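Valley group publishes handling rules for hand-held gripper recordings

July 26, 2023

The Valley automation working group has released the first version of its practice note for hand-held grippers used to record manual tasks. The note was drafted with the tool maker Rasum and the test lab Cliltine, and applies to two-finger tools with replaceable pads.

Under the note, pads must be inspected before every session and replaced after 2,000 closing cycles. The previous in-house limit at Cliltine was 3,000. Chips on a pad edge are to be logged with the pad number and the side of the tool. Dust and lint may be removed with a dry cloth only. Solvents are excluded until the lab has finished its tests on pad materials.

A separate section deals with work surfaces. Operators must record an opening view of the table with the fingers open and nothing between them. Glare in the space between the fingers has to be entered in the session log, and lamps may not be moved once a session has started. Objects that are not part of the task should be listed if they remain in view. 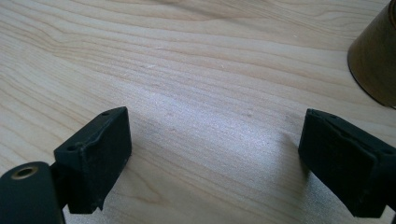 Open gripper fingers over a wooden tabletop, with glare on the surface between the pads.

The draft was tried at 22 sites and drew 124 written comments. Most concerned the cycle limit, which two sites wanted set by pad wear alone. The Ásgeirsdóttir workshop asked for a shorter log sheet, and a one-page form has been added as an annex.

Use of the note is voluntary. Sites that adopt it are asked to state the version number in their session records. Comments on the fastener and mount section, still in draft, can be sent to the working group until the end of the comment period.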